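I bought the Ditwood work table in April, after my old kitchen table began to shake each time I used the sewing machine. I have now used it long enough to give a fair opinion, good and bad.

The table comes in two boxes and the legs are very heavy. The instructions show 20 steps, and steps 12 and 13 are printed in the wrong order, so I had to take off one rail and start it again. All the screws were there. The Allen key is soft and I changed it for my own one.

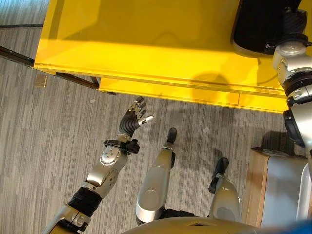
I chose yellow, and I was worried that it would be too much in a small room. After a week I stopped thinking about it. The paint is easy to clean, but chalk marks from tailoring need a damp cloth and some patience. Pins leave small scratches if you drag them, so I now keep a felt mat under the fabric.

Before this I looked at the Broner, which is cheaper and folds flat. It moved too much when I leaned on it in the shop. The Siddiqui is very nice – my sister-in-law has one – but it is lower, and my back does not like it.

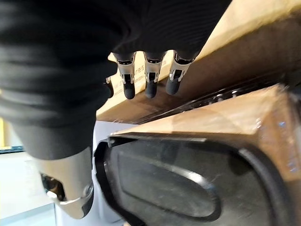
Rerholm, April

Since I wrote the first part I have finished 4 pairs of lined curtains on the table. It stays still even at full machine speed, and this was my main reason to buy it. One foot has become a little loose. I tighten it by hand every Wednesday when I clean the room, and it takes a minute.

The height is good for cutting while standing. For sewing I needed a higher chair, and the seller does not mention this anywhere. Please measure your chair before you order.

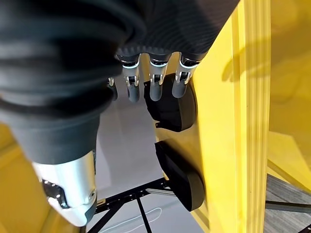

Ditwood work table, yellow finish. Review by Nazma Haque.

I wrote to the shop about the loose foot and they sent a new one without asking for a receipt. I have not fitted it yet. I give the table four stars, and I would buy it again in the same colour.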